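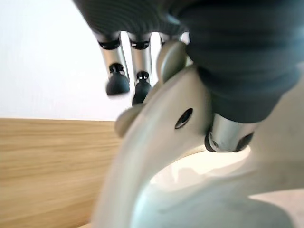
Tip 14: Teach the grip before the chore

We spent March learning what a robot hand wants from a household, and mostly it wants you to stop moving things. Anika Abernathy ran 1,000 grasps on the Vokgate hand, 400 of them with the object turned a little between tries. The turned batch taught it more, and cost us most of our patience.

If you try this at home, change one thing at a time. Shift the object or shift the lamp. Do both and you'll have a lovely log that explains nothing.

Write down the misses too. They're the useful part, and there's no shortage.

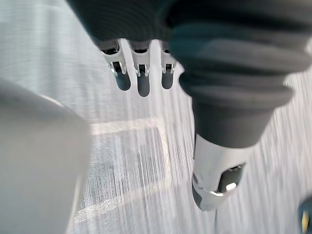 Thibodeaux: We turned ours after every 2 grasps and the log stayed readable. Tape a mark on the table first, or you'll argue about where "a little" was.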